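Getting Water Spots and Rainbow Stains Off Stainless Steel

Most of the marks people scrub at are minerals or heat stains, and neither one needs scrubbing.

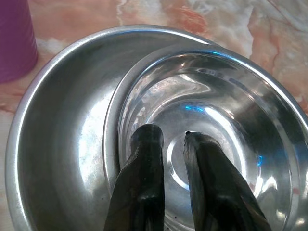 Milagros Agudelo wrote in to ask whether vinegar is safe on the thin, cheap kind of steel, the kind that dents if you look at it wrong. Her set came from a yard sale and had gone cloudy all over.

Yes, if you rinse it. Plain white vinegar at the strength sold for cooking won't hurt thin steel in the few minutes it takes to work. Leaving it overnight is a different matter, and so is mixing it with salt. Salt sitting on steel is what makes those tiny pits you can feel with a fingernail, and pits don't come out.

Cloudy or chalky marks

These are lime from hard water. Wipe the inside with a cloth dipped in vinegar, wait 10 minutes, wipe again, then wash with dish soap and dry with a towel. If the cloud is thick, warm the vinegar first in the microwave. Bad cases take two rounds. If it is still cloudy after that, you probably have fine scratches instead of lime, and vinegar does nothing for scratches.

Lemon juice works too but costs more. Citric acid powder is the cheapest of all if you have a lot to do. Use a tablespoon in a quart of warm water.

Rainbow colors

Blue and gold patches come from heat. You see them on pots more than on anything else, but a mixing bowl used as a double boiler will get them around the bottom. Same treatment, vinegar on a cloth. They come back the next time the pan gets too hot, and they are harmless.

Gray rub-off

If a white towel comes away gray on a new piece, that is polishing compound left from the factory. Soap won't always lift it. Put a little cooking oil on a paper towel, rub until the paper stops turning gray, then wash with hot soapy water. I had one colander that took 30 minutes of this and half a roll of towels.

Burned-on sugar or starch

Fill with hot water and a spoonful of baking soda and leave it alone for the afternoon. Scrape with a wooden spoon. For what's left, make a paste of baking soda and water and rub in the direction of the grain if there is one. Mirror finishes have no grain, so use a soft cloth and light pressure.

Steel wool is out. It scratches, and the bits that break off will rust in place and make it look as if the bowl itself is rusting. Chlorine bleach is also out, including sprays that contain it. Check the label.

Sticker glue

Peel what you can, rub oil into the rest, wait, wipe. A hair dryer helps with the big paper labels. Don't use a knife.

Stuck bowls

Two bowls put away wet will sometimes grab each other. Set the outer one in hot tap water and put ice in the inner one. Give it a minute or two and twist, don't pull. If they still won't move, run a few drops of dish soap around the gap and try again. Rigoberto Ñahui sent in a tip on this after the last page went up – he lays a folded paper napkin between each size before stacking, and the napkins catch any leftover water as well. I have started doing the same with the two biggest ones.

Drying

This matters more than any cleaner. Air drying in a rack leaves spots wherever the drops sit, and a dishwasher's heated dry bakes them on. Open the door when the wash is done and go over the steel pieces with a cotton towel. Flour sack towels are better than terry, which leaves lint.

If your water is very hard, the spots will be back in a week no matter what. Mine tested at 191 parts per million from the kitchen tap, so I do the vinegar wipe once a month and don't think about it otherwise. Nelli Rautiainen says hers read 104 and she does it twice a year.

A note on smells

Steel doesn't hold odors the way plastic does. If a bowl smells of onion after washing, check the rim. A rolled edge can have a small gap underneath where food and water collect. An old toothbrush and soapy water will get in there, and then stand it upside down on a towel so it drains. The same goes for the seam where a handle is attached, and for lids with a knob – unscrew the knob once in a while and wash under it.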